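How to Read the Monthly Jobs Figures Without Getting a Headache

I moved to Londby in August and promised myself I'd finally understand the employment numbers everyone argues over (I used to read the headline, nod, and move on). If you'd like to do the same with your own town's figures, grab a coffee and a blank spreadsheet!

First, find the full release and skip the news story for now. You want the table at the back, the one with the footnotes. Our last one had 302 people signing on in Londby, and the headline said that was down 8 from the month before.

Next, look for the words "seasonally adjusted." If one number has been adjusted and the other hasn't, you can't compare them, so find a matching pair. I got this wrong for a whole evening and thought Prindine was in the middle of a boom.

Then check who gets counted. People signing on and people counted as unemployed in a household survey are two different groups, and part-time workers may show up in one and be missing from the other. Read the definitions, even though they're dull. Ours ran to 2 pages and I needed both.

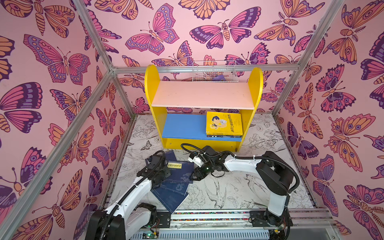 Now set up your columns: month, raw count, adjusted count, and change on the same month last year. That last column is my favorite, because one big employer can throw off a single month completely. When Sanirholm took on 64 people at the Skov plant, the monthly change looked amazing and the yearly one barely moved.

Last thing: go back and fix your old rows when the new release comes out. Earlier months get revised all the time, and I keep the original number in a spare column so I can see how far it shifted. I do mine on a Monday with the radio on.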